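Fitted sheet keeps pinging off the corners, am I doing something wrong?

Asked by Rattana Nakpan, 2021-12-30

We bought a new mattress in October and since then I've woken most mornings wearing the bottom sheet as a sort of toga. The label says it fits a double. The mattress is also, allegedly, a double. I've washed the sheet at 40 every time, as instructed, and it has never gone in the dryer.
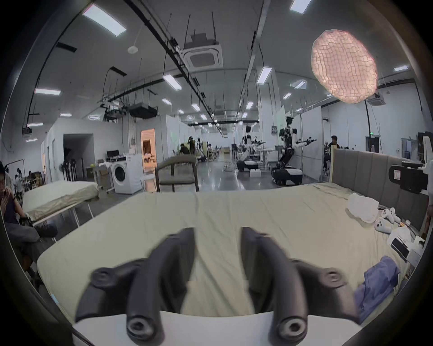
It goes on fine and looks respectable until about midnight, when the corner by the wall lets go, followed by its friends. My husband suggests sleeping more calmly. Is there a fix that isn't a new sheet or a new husband?

3 answers

Grutach
Top answer (6 people found this helpful)

Measure the depth of the mattress, topper included. "Double" only tells you the width and length, and new mattresses have been getting fatter for years while the sheets stayed put. If yours is deeper than the pocket size on the packet, that's your answer and no amount of tugging will change it. You want "deep" or "extra deep".

Meanwhile, put the corners on diagonally: top left, bottom right, then the other two. Tuck the elastic right underneath, not just round the edge. And clear the bed before you start. I used to make ours round whatever had been dumped on it and wondered why it was never straight.

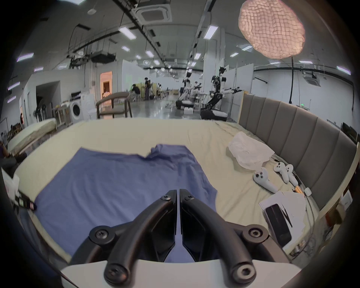 Blue garment and a plastic bag on the bed

Sheet straps also work. They clip on under the mattress and look like something off a Victorian undergarment, but they hold. Clip them crossways at each corner and don't overtighten or you'll tear the hem.

Sukprasert

Agree with the above about depth. Also, 40 every week does elastic no favours. I wash mine cooler and they last longer, or I believe they do, and at my age that'll do. Flat sheet with hospital corners is the other option. Takes practice and a certain amount of swearing.

Elon

just buy a bigger sheet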